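Clasdale Community Kitchen - Progress Report to the Lockyer Fund
May 12, 2019
Prepared by Bernadette Perrin

We've had such a good spring! The small kitchen on the ground floor is now in daily use, and the breakfast sessions your grant pays for have grown from 10 people a week to 35. Several of them had never cooked in a shared kitchen before and now come early to help set up (and to get first pick of the bread).

Most of this period went into making the counter work. Bakari Mushi spent five mornings watching how people moved between toasting, cutting and serving, and then we rearranged everything with the regulars. Dry goods and utensils now live along the back, the toaster oven and toaster share the left side, and the middle is kept for the cutting board.
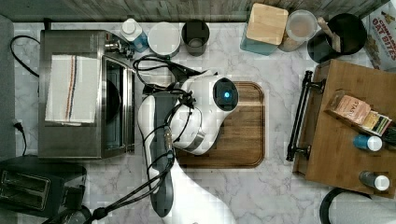
The breakfast counter, with the toaster oven at left and the cutting board in the middle.

People love the new layout - there's far less reaching across each other, and the toast line moves faster than we dared hope. We also spent $200 of the equipment money on storage containers and trays, and the receipts are attached.

Still to do: labels for the dry goods, a second cutting board, and a proper shelf for cereal, which keeps creeping onto the counter. Draneck has quoted for the shelf and can fit it in August. We'd like to move $35 from printing to cover the brackets, if you're happy with that.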